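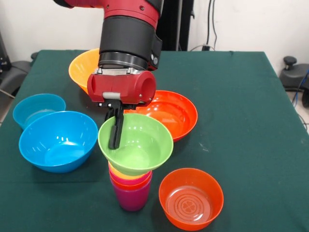 Can a robot arm learn a new table chore without someone rewriting its code? With the new release of Quan, a software package from Ponulberg, the chore can be set up from a short list of goals, and the planner works out the order of the moves.

Ponulberg released version 2 of Quan in February. The package sits between a robot's cameras and its motor controller. It takes in camera images, keeps a running list of the objects on a work surface, and decides what the arm should pick up next and where it should put it down.

The main change is in the planner. Earlier releases needed a fixed script for every job. If a bowl was in a different place from the one in the script, an operator had to stop the arm and edit the positions by hand. Version 2 drops the script. The operator writes goals such as "bowl on cup stack" and the planner builds the steps each time the job runs. When an object moves partway through, the planner throws out the steps that no longer apply and keeps the rest.

The developers tested the release at their site in Hadton on a set of tabletop jobs with plastic bowls and cups in bright colors. The test set has 35 jobs. Most involve moving a bowl, nesting cups or setting one item on top of another. Each job was run 20 times, for a total of 700 runs. Quan finished 29 of the 35 jobs without help on every one of their runs. The remaining jobs had at least one run that an operator had to stop.

According to the release notes, most of the stopped runs had the same cause. The perception module finds the rim of a bowl by its color edge, and it sometimes joined two rims into one when bowls of close colors overlapped in the camera's view. Orange next to red-orange was the worst pair. The planner then sent the gripper to a point between the two bowls. A patch that compares the rim shape as well as the color is in testing and is planned for the next minor release.

Stacks are handled differently from single objects. A bowl sitting on nested cups has to be treated as part of a tower, so the software stores which object rests on which. Before the arm lifts anything, the planner checks the list for items that would fall. It also lowers the speed limit when the fingers are inside or next to a stacked item. Users can change the limit in the settings file, but the default is slow, and early users have said so.

Force control has been updated too. Quan now reads the motor current at the wrist and fingers and estimates contact from it, so a separate force sensor is optional. The notes warn that the estimate is poor for very light objects. An empty cup may be pushed some distance before the software registers a touch.

Version 2 includes a replay tool. It saves the camera images, the object list and the planned steps for each run on one timeline. An operator can drag back to the moment a run went wrong and see what the software believed was on the table. Runs can be exported and opened on another computer that has no robot attached. Job files from the first version will not load directly, but a converter is included. It carries over object names and work area limits and leaves out the old fixed positions.

The robotics lab at Dirnton has been using a test copy of the release. Staff there said setting up a new job now takes less of the morning, and that most of the time goes into camera calibration. They asked for a calibration check that runs at startup and warns the user if a camera has been bumped. Ponulberg said the request is on its list and gave no date.

The software runs on Linux. It is free for schools and for single-arm use, and a paid license is required for sites with more than one arm. Support for two arms sharing a table is not part of this release.

Search this site Enter keywords Go

Reader comments (4)

gantry_left
Does the converter keep tool offsets? I have a folder of old jobs and the offsets are the part I really don't want to redo.

mpt88
It kept mine. Check the units though, the old files were in millimeters and the new ones are in meters.

benchnotes
We see the same rim problem with our blue dishes. Changing the lights helped a little. Looking forward to the patch.

slowfeed
The default speed near stacks is painful. I raised it one notch and knocked over a lot of cups, so I put it back.

Contact us | Copyright Hadton Automation News. All rights reserved. | Back to top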